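Print this message | E-mail this message
Filed under: Grippers and End Effectors > Maintenance

Subject: Re: Fingers slipping on thin cloth
Date: December 17, 2025

On the Putstead list, Koskela wrote:
> We run the same two-finger gripper on our cell. Since the
> last finger swap it drops thin fabric on the lift. Towels
> are fine. We raised the grip force and it made no
> difference. Did you change pads or the close position?

We changed the close position first and the pads second. I would do it in that order again.

The fingers on our cell were zeroed in March with a 2 mm shim between the tips, and whoever did it left the shim value in the offset. The controller thought the fingers were shut when there was still a gap. A towel fills that gap. One layer of thin cotton does not, and more force won't help if the fingers have already stopped at their commanded position.

To redo it, take the shim out, jog the fingers together at low speed until the tips touch, and store that as zero. Then close on a strip of paper and pull. It should tear before it slides. Our encoder read 498 at contact and the stored value was 400, so check yours before you order anything. 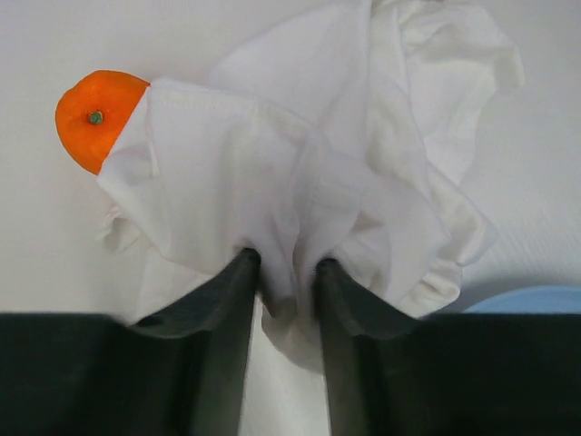 How often should the zero be checked?

Every 50 hours of running, and after any finger change. It takes a few minutes with the paper strip, and we write the contact reading on the sheet taped inside the cabinet door.

On pads: ours had gone shiny at the tips. I wiped them with alcohol, which lasted a week, then fitted the softer set from Zunau. Tighten the pad screws evenly or one tip will sit proud and you will be chasing the zero again.

The wrist camera needs a look afterward too. Ours had been bumped during the swap and the pick points came out shifted to one side until we ran the calibration again. The Bridotholm cell had the same trouble.

I can send the offset sheet if you want it.

Yanling Jiang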